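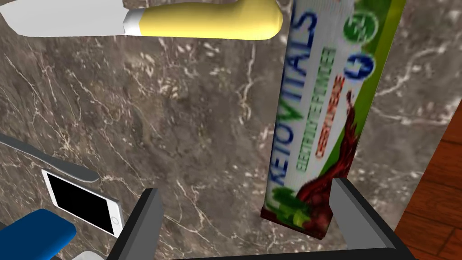

Week 3 notes, sponsorship and naming rights. Reading for next time is at the bottom, please do it before Friday.

Picking up where we stopped. Ad buy = you rent space. Sponsorship = you rent an association with something people already care about. Different contract, different risk, priced differently. Students mix these up on every midterm so write it down.

## What is being sold

Sponsor usually gets some bundle of:

- name on the thing (arena, race, bus line, award)
- category exclusivity, meaning no rival bank if you're the bank
- tickets, hospitality, room for clients
- right to use the logo in their own ads ("official paint of...")
- mailing list access, less common now, privacy rules

Most first-time sponsors overpay for the name and forget to ask about the fourth one. The logo right is what lets you run your own campaign off the back of it. Without it you have a sign on a wall.

## Case: the Skercombe half marathon

Small city race. Title sponsor was Aitken, regional furniture chain, nine-year deal. Race became "the Aitken Skercombe Half". Locals kept calling it the Skercombe. Local paper too. Aitken complained, went back to the contract, found nothing in it that made the paper do anything. Of course not, the paper never signed it.

Lesson on drafting: you can only bind the parties. The race can promise to use the full name in its own releases, bibs, website, PA announcements. Can't promise what people say. Sponsors should discount for this and mostly dont.

Second problem. In year 3 the race added a kids' run and sold that name separatly to Tavon (sports drinks). Aitken said the kids' run was part of "the Event". Race said it was a new event. Contract defined the Event as "the annual half marathon and associated activities". Read that again. Associated activities. Settled, Aitken got a fee cut and Tavon kept the kids' run.

So: definitions section first, always. Who owns the add-ons?

## Pricing, quick version

Three ways people do it, none great.

1. Comparables. What did similar races/venues get. Trouble is most fees are private and the published ones are inflated.
2. Media value. Count the impressions, multiply by what ads would cost. Agencies love this. Treats a blurry logo behind a runner the same as a paid spot, which is silly. Take a big haircut off any media value number you're handed.
3. Cost plus. Property works out what it needs to run and splits it among sponsors. Common with charities. Says nothing about what it's worth to the buyer.

In practice: negotiate. Seller opens with 2, buyer answers with 1, they end up near whatever last year's was.
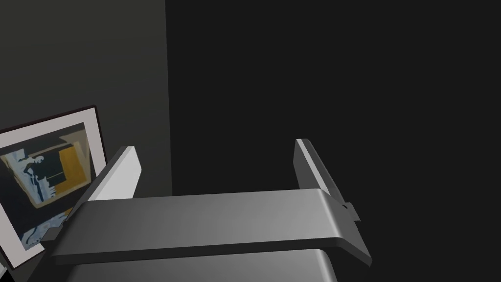
## Exclusivity, a bit more

Category needs a definition. "Financial services" or "retail banking"? Narrow categories = more sponsors, more total money for the property, less value to each one. Wide = the opposite. Expect to see this on the exam in some form.

Watch for overlap. Phone company that also sells TV. Grocery store that also sells insurance. Sonance sells headphones, then launches a ticketing app in the middle of a deal with a venue that already has a ticketing partner. Whose category is it? If the contract lists categories by the company's business "from time to time", Sonance walks right in. If it's fixed at signing date, they're out.

## People as property

Same logic when the thing sponsored is a person. Blog, jersey, forehead, whatever. Extra issues:

- morals clause. Who decides what counts as bad behavior? Sponsor wants "in its sole opinion". Person's side should push for conviction, or at least a listed set of acts.
- reverse morals clause. Sponsor blows up, person wants out. Ask for it, often refused, ask anyway.
- disclosure. Paid posts have to be labeled as paid, and clear enough that a normal reader notices. Buried in 17 hashtags is not clear.
- term. Short for novelty stunts. The press attention is most of the value and it dies fast. The second buyer of the same stunt gets a lot less for their money, price accordingly.

## Renewal and exit

Right of first negotiation: they talk to you first. Weak.
Right of first refusal: you can match any outside offer. Strong, and it scares off other bidders, so the seller should charge for it.

Exit: who pays for taking the signs down? Reprinting shirts? Put it in. Also a tail period where old stock with the old name can still be sold or used up.

## For Friday

Read the Skercombe contract extract, pages 9 to 17. Rewrite the definition of "the Event" so the kids' run fight never happens. Pick a side first (race or Aitken) and say which at the top. 300 words max, I stop reading after that. Bring a printed copy, we'll be swapping them and trying to break each other's wording.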